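### 3.2 Workspace and Test Procedure

The second build was set up in the shared workshop at Denddale after the home version, described in Section 3.1, proved hard to keep level. The arm is fixed beside a white table, and the control software, Bovik, runs on a desktop computer in the next room. Wrist cables were left outside the arm so that members could replace them without taking the joints apart.

Each session consisted of 18 trials. In every trial the arm was asked to pick up one food item and place it in a basket. Items were laid out by hand by Achari or Siriwan, who did not operate the arm in the same session. A trial was stopped if the gripper touched the board with a force above the limit set in Section 2.4. Across the full study, 230 trials were recorded, of which 22 were stopped under this rule.

Figure 4 shows the layout used for the vegetable trials.
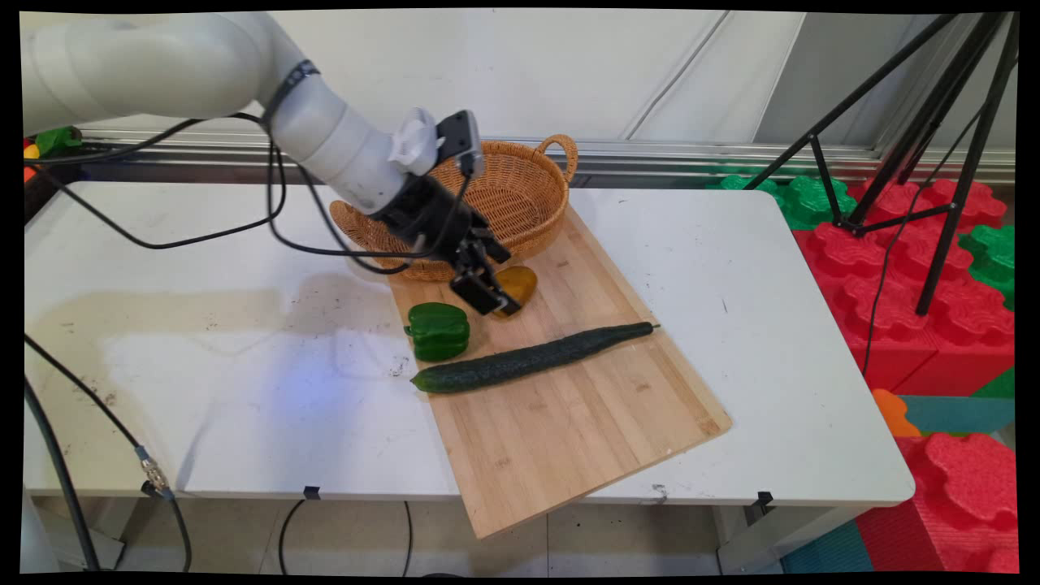
**Figure 4.** Two-finger gripper above the bamboo board, with yellow pepper piece, green bell pepper, cucumber, and wicker basket.

Small pieces were scored separately from whole vegetables, and the results are given in Section 4.1.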